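Can a robot clear the kitchen yet? Taseo says some of it

A robot that can pick up a mug is no longer news. One that can clear a kitchen after breakfast, put everything where it belongs and do the same again tomorrow is still some way off, according to the engineer who runs household testing at Taseo.

The company, which has offices above a tile warehouse in Sovbridge, writes control software for robot arms with hands. It doesn't build the arms. Most of its work is done in computer-made kitchens, and a smaller part in a real one on the ground floor, where the sink is plumbed in and staff also make their lunch.

"People ask me if it can do the washing-up," she said. "I ask them what they mean by washing-up. If you mean take this cup from here and put it there, yes, most of the time. If you mean look after the kitchen, no."

The present round of tests is called Piteck. It is a list of 155 chores, written by asking staff and their families to note down everything they did in the kitchen over a fortnight. Wiping the table after porridge is on it, and so is finding the lid that fits a tub. Each chore is tried 100 times in simulation before anyone considers it for the real room.

Of the 155, she counts 23 as ready. Nearly all of them involve moving one solid object from one place to another.

"Mugs, tins, a chopping board if it's lying with one side over the edge," she said. "Things that keep their shape. A tea towel is much harder. A bag of salad is harder again. We haven't got a good answer for the salad."

Mugs take up more of the team's time than a visitor might expect. Picking one up by the handle is tidy but needs the handle to be in the right place, so the software is also trained to wrap the fingers round the body of the mug. The grip is stronger that way, though it can leave a finger close to the rim, and that matters if somebody is going to drink from it.

"My mother would not accept a finger near the rim," the engineer said. "She'd wash it again. So we mark it down. It has picked the mug up and nothing is broken, but a person in that house would not call it done."

She was open about the limits of working in simulation. A rendered kitchen can be rearranged in a second, the worktop changed from plain to patterned and the light moved to the other side of the room. The team uses 300 layouts and adds to them most weeks. What the simulation does badly is grease, crumbs and water.

"In there, a mug is a mug. In a house it's got a bit of jam on it and it sticks to the counter," she said. "You can write jam into the software. We've tried. It was slow, and it wasn't much like jam."

Speckled and patterned surfaces were a problem last year, when the software sometimes took a dark chip in the stone for a small object and tried to steer round it. More varied worktops in the training have mostly cured that. Clutter along the back wall is the current complaint. Jars, bottles and hanging utensils all have to be recognised as things to leave alone unless they are asked for.

The shop floor may come first. Sakamoto, a chain of lunch counters, has talked to Taseo about having an arm collect cups and put them in a rack at the end of service. The cups are all one size and the racks never move. There is also someone on shift to step in.

"That's a job I think we could do now," she said. "It isn't very exciting. The manager wanted to know how long it takes per cup, and the answer is longer than her staff take. But her staff don't want to be doing it at four in the afternoon when they could be cashing up."

No contract has been signed. Sakamoto wants to see a full week's work without a stoppage, and the longest run in the Sovbridge kitchen so far ended on the third morning, when a teaspoon slid under the rack and the arm waited for help.

Asked whether she would have one at home, she thought for a while. She has two children and a narrow galley kitchen with no room for an arm beside the cooker.

"Not this year," she said. "I'd want it to empty the dishwasher, all of it, cutlery as well, while I was out of the room. At the moment I'd stand there watching it, and I may as well do it myself."

The team will go back to cutlery next, starting with forks.

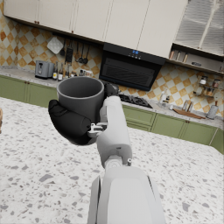 Page last updated: April
A dark grey mug held above the worktop in a simulated kitchen, with a fingertip up by the rim.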